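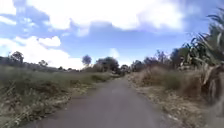
The farm path at Clarkach, with the tall crop on the right and open grass on the left.

A day out on the path with Jorketti

On Friday, June 17, 2022 a group of us from the newsletter went out to Clarkach for the Purkard open day, and I have been talking about it to anyone who will listen ever since. If you have only met robots indoors, on flat floors with good lights, go and see one work outside. It's a different thing altogether!

Purkard has been running its path-following project there since April. The robot is called Jorketti, and its whole job is to travel a farm path by itself, using cameras to work out where the asphalt stops and the grass starts. That sounds easy until you look at the path. There are no painted lines and no kerbs. The edges wander, and dry grass creeps in over the asphalt from both sides, so even a person would have trouble saying exactly where the path ends.

Firdevs Ekinci, who leads the navigation work, gave the morning talk standing on the verge with a laptop balanced on a crate. She explained that the team used to look for a sharp edge on each side and steer down the middle. It worked nicely in the parking lot and badly at Clarkach. Now the software sorts what it sees into ground it can drive on, ground it would prefer to avoid, and everything else, and then picks a route through the first kind. Straw lying on the asphalt still gives it trouble (it's pale, the asphalt is pale in strong sun, you can see the problem), and she was very open about that.

The training set for this stretch is 3,939 pictures, and 1,712 of them have been marked up by hand. Da-eun Chae did a good share of the marking and showed us how it goes, tracing the edge of the path on a screen with a pen. A few of us had a try. Mine came out wobbly, and she kindly told me that the people on the team don't always agree with each other either, so they compare tracings and keep a note of where they differ.

Then came the drive. The demonstration course was 482 meters, out along the path toward the trees, and Jorketti took 19 minutes over it with two stops. The first was for a clump of leaves that it decided it didn't like the look of. Sorin Tănase walked beside it with the stop button the whole way and let it sort itself out, and after a bit of thinking it eased left and carried on. We cheered, I admit it. The second stop was a planned one, so that we could gather around the screen and see the route it had drawn for itself.

Ye-seo Kang asked the question I had been saving up, about clouds. Big shadows sliding over the path do change what the cameras pick up, Firdevs said, and the team goes out in mixed weather on purpose to collect more of it. The tall plants by the verge are another headache, with those long leaves that droop toward the path and move in any wind at all.

Lunch was by Cocco, and the flatbreads were gone fast. Jae-in Heo spent most of the break lying in the grass asking Sorin about wheel motors and came home with a page of notes, which we hope to print in a later issue.

Purkard plans another open day at Clarkach once the crop is down and the view to the right of the path opens up. Places go through the newsletter desk, so drop us a line if you want to be on the list. Bring a hat and shoes you don't mind getting dusty.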